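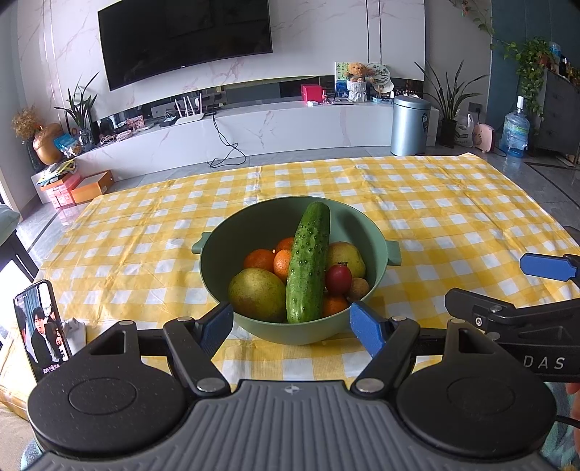

Cucumber, citrus and the green bowl, with the blue finger pads at the ready.

Fruit, Bowls and Busy Hands: Our Year at Brustis
Gallery page put together by Kaja Vasiliauskas, packing hall, Zetville. Updated 26th November.

Welcome, everyone, and a special hello to the Fallville crew, who have been asking for this page since August and have been very patient with me. I meant to write two lines and get on with my day, but those of you who have shared a lunch table with me will know how that usually goes.

For anybody new, we pack fruit and vegetable boxes, and for most of our history we did it with nothing but our hands and a good radio. Now part of the work is done by the arms on the short line, and part of our own work has become teaching those arms how to pick things up. The teaching is done with the hand-held grippers. You hold one, you do the job with it the way you would want the job done, and the recordings go to Rasa Navickas and her desk full of screens over at Urbonaitė.

About the bowl
Mixed bowls are my favorite to work on, and also the ones that get me muttering. A long bumpy cucumber and a little round orange ask for completely different things from you. With your bare fingers you never think about it, you just reach in. With the gripper you have to decide where the pads go, which thing comes first and how hard to squeeze, and by the end of a session you find you have opinions about produce that you never had before!

The cucumber gets most people on their first try. They go for the middle, and I did too. Sarmīte Ramanauskas, who packed cucumbers for years before I ever set foot in the hall, goes in near the top and lets it swing a little, and Rasa's group liked her way so much that they asked her to do a whole week of them. She came back to the line rather pink and pleased, and I think she would want me to leave it there, so I will.

The small citrus are easier, though they do like to huddle together. Come in from the outside of the group and keep your wrist soft. (That is Sarmīte's advice again. I have tried to argue with it and I've had no luck.)

What has changed on the floor
There are 13 of us on the early shift, the same as before the arms came. I put that near the top of my list because it is the first thing my mother asked me, and the first thing most visitors ask too. What each of us does in a day has moved around quite a bit. On a full morning the hall sends out 405 boxes, and the arms now fill the plain ones - potatoes, onions, the big apples. The mixed boxes are still ours, along with anything ripe, and anything with leaves.

I will be fair and say that not everybody loves it. Raimonds Lill misses the potatoes. He says they were restful, and that a whole shift of mixed boxes leaves his head tired where it used to be his back. The rest of us laughed at first, and then a few weeks later we started saying the same thing. We brought it up at the August meeting, and now the fiddly work is shared out in shorter turns, with a spell at the plain end in between. It helps. Some of us would like the turns to be shorter still, and we are still talking about that.

The lifting is the part I would never want back. My shoulder used to wake me at night through the whole apple season, and this year it let me sleep. The old pallet corner has a bench in it now, which sounds like a small thing until you have spent a winter without one.

Time with the grippers counts as paid hours, and it goes on the same sheet as packing. Hervé Bodin sorted that out for us early on, when it was not so clear whether teaching was "real work" or a favor we were doing somebody. Thank you, Hervé, from all of us, and also for the coffee.

A few notes from the people who do it
Sarmīte: "Slow is fine. Slow and clean is better than quick with a bruise on it."
Raimonds: "I talk to the fruit. It doesn't get recorded, I checked."
Rasa: "When a pick goes badly, please don't hide it. Start again, and tell me what the trouble was."
Hervé: "Charge the grippers before you go home. Please."

If you want a turn
The sign-up list hangs by the lockers, and new names are very welcome, Fallville people included. You don't need to know a thing about robots. You do need a bit of patience, and sleeves you can push up out of the way. A first session is short, and one of us will be sitting with you to show you the grip and how the fingers open and close. My own first set was 113 picks, and I dropped so many oranges that I went home and dreamed about them, so please don't be shy.

If you have pictures from your own sessions, hand them to me at the packing hall with a name and a line to go underneath, and I'll add them to the page when I get a quiet evening. Raimonds, I am still waiting for yours.

Kaja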